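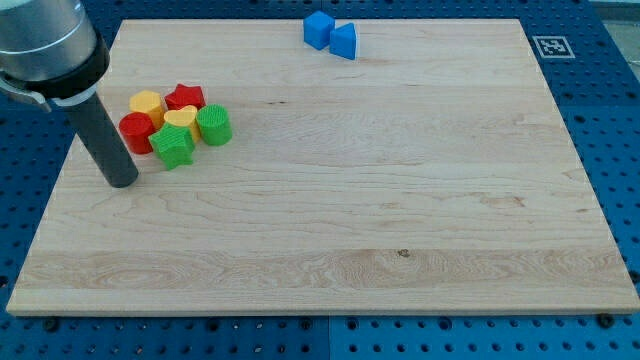 The Cuneck 18 is a tabletop double-slit and single-photon interference kit for college teaching labs and serious home experimenters. It needs a flat, steady surface and a room that can be darkened. The optical rail has three rubber feet and will stand on most things: a stone counter, a steel optical table, a perforated workbench with a thick wooden board laid across it. A board of pale wood with a few knots in it is fine, as long as it lies flat and doesn't rock. The rail doesn't have to be bolted down for the bright-light experiments. For single-photon work we suggest clamping it, and two clamps are included.

What it does

The kit lets students see the same interference pattern produced in two ways. In the first part, a red laser diode shines through a pair of slits onto a viewing card, and the bright and dark bands can be seen by eye. In the second part, the laser is switched off and a filtered lamp takes its place. The light is now so dim that there is almost never more than one photon between the slits and the detector. The detector clicks for each photon it registers. Move it across the pattern a step at a time, write down the count at each step, and the same bands come back on graph paper.

Most students have read about this result before they see it. Building the curve by hand takes most of an afternoon and makes for a good lab report.

What is in the box

Optical rail with light-tight cover, in two sections
Laser diode module, red, with key switch
Filtered lamp module with dimmer
Slit holder and four slit slides (one single, three double)
Slit blocker on a micrometer screw
Detector slit on a second micrometer screw
Photon detector with shutter, Gultatell type B
Sollus pulse counter with cable
Two clamps, viewing card, hex keys
Printed lab manual

The counter can be read from its own display or connected to a computer by USB. The software is a free download. It saves counts as a plain text file that opens in any spreadsheet.

Specifications

Rail length, assembled: 900 mm
Distance from double slit to detector slit: 500 mm
Counting interval: 1 second to 70 seconds, set on the front panel
Weight with cover: 18 kg
Power: 100 to 240 V, adapter included

Setting up

Join the two rail sections and tighten the four screws underneath. Put in the laser and align it on the viewing card with the cover off. Fit the double slit, then the blocker. Check that the blocker can cover either slit completely, and note the micrometer readings where this happens, as you will need them again once the cover is on. Close the cover and latch both ends.

Keep the detector shutter closed whenever the cover is open. Room light will damage the detector, and this kind of damage is not covered by the warranty. An alarm sounds if the cover is lifted with the shutter open, but close the shutter first every time.

Allow the detector to warm up before taking data. The dark count (clicks with the lamp off) should settle to a steady level. Record it and subtract it from your readings.

Common questions

Does it prove that a photon goes through both slits?
It shows that the pattern depends on both slits being open, even when the photons arrive one by one. What that says about the photon is a matter of interpretation, and the manual has a chapter on the main views written by Sudheer Rodrigues. It uses very little math.

Can it be used for entanglement experiments?
No. Those need a pair source and two detectors. See our Giannakopoulos pair source, sold separately. The Sollus counter in this kit has one input and can't be used for coincidence counting.

Can the slits be replaced?
Yes. Slides are sold singly and as a set. Do not clean them with solvent. A rubber air blower is enough.

What changed in the current version?
Kits shipped since May have a stiffer cover latch and a longer detector cable. Older kits can be fitted with the new latch, which is sold as a spare part.

Ordering

The kit is made to order. Schools and colleges can pay by purchase order; private buyers pay by card when the order is placed. Shipping is by ground freight in one crate, and the crate should be kept in case the detector has to come back for service. The warranty is two years on the electronics and five on the rail.

Spare parts: slit slides, detector shutter, lamp bulb, green filter, cover latch, USB cable, lab manual.

Page updated Thu 5 October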